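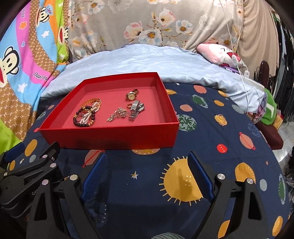
The robotics club at Silach High School meets two afternoons a week in a room that used to be the print shop. There is still ink on the floor. This year the club has five members who come every time and a few more who come when they can, and it has entered a single event, the sorting class at the Skirkis student competition in December.

I spoke with the club's captain, a senior, after a Monday practice. The club asks that students not be named in articles, so I'll call her the captain, as everyone in the room does.

The task in the sorting class is easy to say. A robot arm gets a container of small household things and has to take them out one at a time and put each kind in its own place. Teams don't know ahead of time what will be in the container, only which category it will come from. This year's categories are kitchen drawer, desk, and jewelry.

"We did kitchen first and we thought we were pretty good," the captain said. "Spoons are easy. A spoon is stiff, it stays where you put it. Then we started on jewelry and went back to zero."

The club works from demonstrations. Members pick things up by hand with a gripper tool, over and over, and the recordings are used to train the arm that stays in the print shop. The gripper goes home in a padded lunch bag with whoever has signed it out. Most of the sessions are done in bedrooms and kitchens, on whatever surface is there.

"At school everything is on a white table," she said. "The arm learned the white table. We put down a beach towel once and it didn't know what to do. So now the rule is you use your own stuff on your own bed or your own counter, and you don't tidy up first."

She did several of the jewelry sessions herself. Bracelets give her the most trouble, especially beaded ones that have wound themselves around each other.

"You grab one and three come up. For a while I was pulling them apart with my other hand, and our coach looked at it and said the arm doesn't have another hand. I had to redo all of those."

Thin chains are the other problem. A necklace chain lying in a heap has no obvious place to hold it, and the pads on the fingers can close on it without catching it. The team now comes at a chain from a low angle and pinches close to the floor of the box. Watches, she said, are fine as long as you take them by the band. Rings depend on how they landed. "Standing up, I can get it. Lying flat against the side, I usually move it to the middle first."

By the end of January the club wants 1620 recorded pickups – 800 of those from the jewelry category. They keep the tally on a sheet taped inside a cabinet door. The captain didn't want to say how far along they were. "We're behind, but we were behind last year too."

Last year the club placed seventh. The arm was an older one, bought used from Torberg, and one joint slipped whenever the room got warm. The replacement was paid for by a grant from Tzavaras, a local machine shop that also lets the students cut their own finger parts there after hours.

I asked what she would tell a school that was starting a club like this one. She thought about it while she wound up a cable.

"Label your files the same day," she said. "We lost a whole weekend of recordings that way. They're still on the drive, but we can't tell which ones are good."

She plans to study mechanical engineering, though she said she might change her mind. A sophomore will take over as captain in the fall and has already started running the Thursday meetings. Students who want to join can come to either one. No experience is needed, but the club does ask for a parent's signature before the gripper goes home.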